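Gallery: Sorting and Storage at the Hirton Annex

The Fontes Household Collection holds 1842 everyday objects, from kitchen containers to sewing supplies. The pages in this series record the sorting work that precedes shelving. Items are placed in colored plastic bins by group -- each group is listed before it leaves the table.
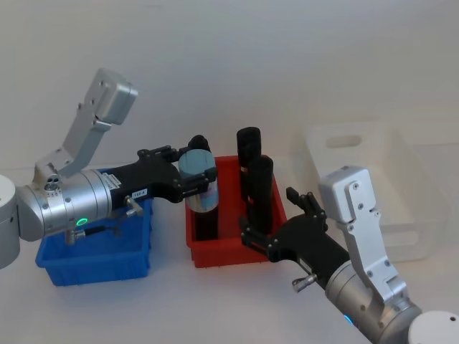

*Container with a dark lower body and pale blue upper section, over the red bin. The blue bin stands on the white tabletop.*

Sorting continues through September in Room 5. Finished lists are kept at the Praltden reading room and may be consulted on request. Inquiries about the collection -- including requests for prints -- should be addressed to Rosimeire Guimarães, Collections Office.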